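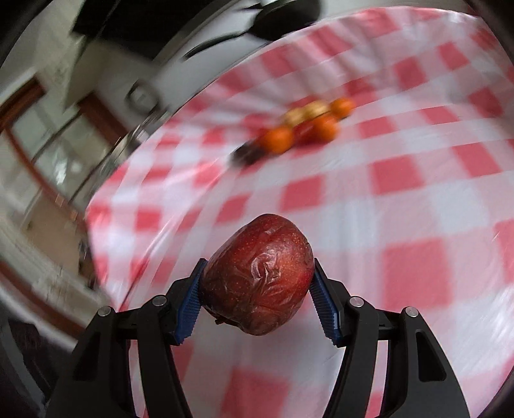
Monday, August 10, 2020

**Wrinkly apples get their day in Clammont**

I spent most of Saturday morning talking about old fruit and I'd happily do it again. The Clammont Use-It-Up Table opened its flaps at ten in the yard behind the Holell tea rooms, and by half past there was a queue back to the gate (well spaced out, with chalk marks on the ground, and everyone very good about it).

If you missed the notice in the shop window, the idea is simple enough. You bring whatever is sitting in your fruit bowl looking sorry for itself, you swap it for something else or leave it for the pan, and you go home with a recipe sheet. Apples were the main thing this time. Big red ones with skins gone creased and shiny like an old handbag, the sort most of us would chuck on the compost without a second look.

Ita Buckley, who started the whole thing, won't hear of it. "A wrinkled apple is only a thirsty apple," she told me, and then told the man behind me, and then the people behind him. Her point is that the skin puckers because the fruit has lost water, and what's left inside is often perfectly fine to cook and can taste sweeter than it did when it was fresh. It won't have any crunch, so don't go putting it in a lunchbox. But in a crumble, or baked with a few sultanas, you'd be hard pushed to complain.

She does have rules, mind you. Anything mouldy, leaking or smelling of cider goes straight in the compost tub, and she won't take fruit with soft brown patches that go right through. "Give it a feel, cut it open, have a sniff," is how she put it. If the flesh is pale and firm enough to slice, it's in.

There was a good deal of gingham about, I'm pleased to say. I have a soft spot for a red-and-white check with fruit on it, and it does make even a very tired apple look as if it belongs at a picnic. Tangerines go nicely with the old apples too. Ita grates a bit of the peel into her apple butter and squeezes the juice in near the end, and I came away with a jar of it. I say a jar. It was a jar on Saturday and by Sunday teatime it was mostly a spoon.

The cooking side was in the hands of Daithí Sheehan, who had two big pans going under the awning and a wooden paddle that looked as if it had come off a boat. He peels the worst ones and leaves the skin on the rest, then stews them very slowly with a splash of water and nothing else for the first hour. Sugar comes later and only if it needs it. I asked him how he tells and he handed me a teaspoon, which seemed a fair answer!

By the time they packed up at one o'clock, 277 apples had come through. Ita's niece kept the tally on the back of a seed catalogue and was very strict about halves. Last January's table, held indoors in the old reading room, was a much smaller affair with a lot of parsnips, so everyone was delighted.

Not everyone was won over. One woman from Sullum had driven across with a bag of cookers and took most of them home again once she saw how sweet the red ones had stewed down. She thought hers would only turn it sour. Daithí said a bit of sour was just what it wanted, and there was a friendly argument that was still going when I went to get my tea. I believe three of her apples did end up in the second pan.

For anyone wanting to try it at home, this is the version on the sheet, which I've made since and can vouch for:

- Six wrinkled eating apples, cored and chopped, peeled if the skins are very tough
- A splash of water
- The grated peel and juice of one tangerine
- A spoonful of brown sugar, if you want it
- A pinch of cinnamon

Put the apples and water in a heavy pan with the lid on and leave them over a low heat until they give up, stirring now and again. Mash them, add everything else, and cook with the lid off until you can draw a spoon across the bottom and see the pan for a second. It keeps for a week or so in the fridge. It's very good on a bread roll and even better on a warm one.

I did try it with a dollop on porridge as well. Less successful, though my husband had seconds, so perhaps don't listen to me.

There's talk of making the table a regular thing through the autumn, when the gardens round here start dropping more apples than anybody knows what to do with. The yard has been offered again, the weather permitting, and Noh, the little hardware shop on the corner, has promised a box of jam jars at cost. What they're short of is lids. If you have any with the rubber still good, drop them in at the tea rooms, where there's a crate inside the door.

They could also do with another big pan and someone to bring a second awning, as the one they have only really covers Daithí.

The next date will go up in the shop window once it's settled. Bring your own bag and jar, and please wash the fruit before you come. Pears will be welcome next time, and Ita says yes to plums, but she would like it known that she has enough rhubarb.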